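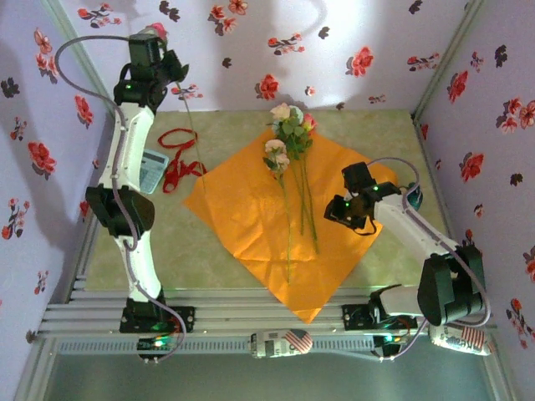
We moved to Skedholm in December, and the first thing I had to learn was how to buy flowers again. In my old neighborhood there was a shop on the corner and I never thought about it. The closest florist to us now is in Nudton, 79 miles round trip, and it closes at noon on Saturday.

So I started growing my own. The yard gets sun until mid-afternoon and the soil is heavy clay. I dug out one bed along the fence and mixed in compost from the Bruritz yard, which they sell by the scoop. One scoop was plenty. I put in zinnias, snapdragons and a row of cosmos from seed, and spent 230 dollars on the whole thing, mostly on fencing for the deer.

The snapdragons did nothing. I think I planted them too late. The zinnias came up fast and I had to thin them, which I hate doing. By the end of summer I was cutting up to 200 stems a week and leaving jars of them on people's porches.

A few notes for next year. Cut early in the morning, before the coffee if you can stand it. Strip every leaf that would sit under water. Change the water every 3 days. Cosmos drop petals all over the table no matter what you do, so I keep those in the bathroom.

I still want roses. The clay is supposed to be fine for them. I have a spot picked out by the back steps, and I'm going to order two bare-root plants and see how they do.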